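The Return of the Shared Table

In the market town of Clilludthorpe, the midday meal was for many years a private matter. Office staff ate at their desks, shop workers ate in stock rooms, and older residents ate at home, often alone and often very little. The town's three dining halls, built at a time when a large part of the population worked in the same few mills, had closed one after another. Two became flats. The third, on Wallbridge, was used for storing market stalls.

The Wallbridge hall reopened as a place to eat in July, under a scheme run by the Sikora Trust. It serves one hot meal each weekday, at half past twelve, to anyone who comes through the door. There is no booking and no choice of main dish. Diners sit where there is a space, at long tables, and food is brought in serving bowls to be passed along by hand.

That last point was the subject of more debate than any other during planning. Counter service is quicker, and it makes portions easier to control. The Trust's early papers recommended it. A trial held over several weeks in the spring, however, suggested that people who collected a tray tended to choose the end of a table and leave within a quarter of an hour. When the same menu was put out in shared bowls, strangers had to speak to one another in order to eat, if only to ask for the potatoes. Most stayed until the tables were cleared.

The hall has 90 seats. On wet days in autumn all of them are taken, and a second sitting is called at a quarter past one. In fine weather the numbers fall sharply, particularly among younger workers, who prefer to eat by the river. The kitchen has learned to plan for both, and soups and stews that will keep until the following day now make up much of the menu.

Costs are modest but not trivial. A full meal with bread and tea is priced at £5, and those who cannot pay are not asked to. The Trust holds a reserve to cover the difference, drawn in part from the letting of the hall in the evenings. Local growers supply vegetables at a fixed rate agreed each season – an arrangement that protects the kitchen from sudden price rises and gives the growers a buyer for crops of uneven size.

The choice of tableware received similar care. The first plates were white canteen ware, bought second-hand, and they were serviceable enough. Regular diners nevertheless remarked that the hall felt like a school. Over the winter the stock was replaced piece by piece with plainer domestic shapes in soft colours, of the kind that might be found in any kitchen cupboard. Nothing needs to match. Breakages can therefore be made good from whatever is to hand, and donated pieces can be put straight into use once they have been checked for chips.
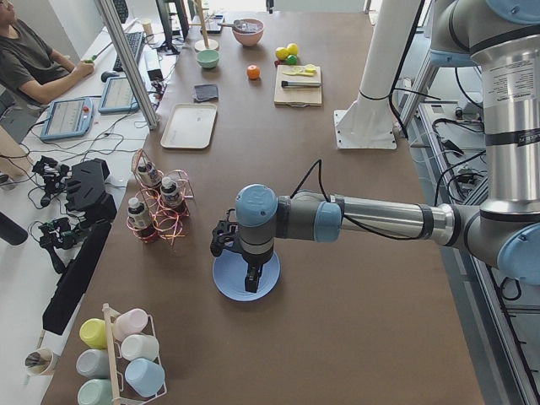 Skukik, a lunch club in the next valley that has run on similar lines for longer than the Wallbridge hall, takes a different view of the single sitting. Its members hold that a fixed hour shuts out carers, shift workers and parents of small children, and that a pot kept warm from noon until three would do more for the town than any number of full tables. They add that company cannot be timetabled, and that some of their own warmest conversations have taken place at ten to three, with two people and the last of the rice pudding.

The objection is a serious one, and the Trust has not dismissed it. A longer service would require a second cook and a different set of menus. It would also thin the room out. The present arrangement depends on a certain fullness, on there being enough people present that nobody is conspicuous for having come by themselves. Several of those who now attend most often have said that they first walked in only because the hall looked busy from the street. A compromise has been proposed under which soup and bread would remain available until two o'clock, and this is to be tested when the clocks go forward.

There is a longer history behind these questions. Public dining rooms were once a common feature of British towns. Some were run by employers, some by chapels and some by local councils, and the best of them were attended by people of very different means. Their decline had several causes. Wages rose, home kitchens improved, and a midday break long enough for a walk across town became less usual. By the time the last of the Clilludthorpe halls closed, few residents under forty had eaten in one.

What has been lost is easier to describe than to measure. The Trust counted 2,000 meals served in the first four months and 1,000 in the single month that followed, figures which say something about demand but little about what takes place at the tables. For that, it has relied on a comments book kept beside the tea urn. Entries are brief. Many concern the gravy. Others record that the writer has found a lift to the hospital, or a buyer for a greenhouse, or a fourth player for cards.

Other towns have begun to enquire. The Trust's advice to them is practical: to secure a building with a working kitchen before anything else, to settle the price early and leave it alone, and to allow a full winter before judging the results. It also advises against background music, which makes it hard for older diners to follow what is being said across the table.

Work on the Wallbridge roof is due to begin in the summer, once the worst of the weather has passed. The hall will stay open throughout, with meals served from the side entrance for as long as the scaffolding is in place. The comments book will be moved to the window sill.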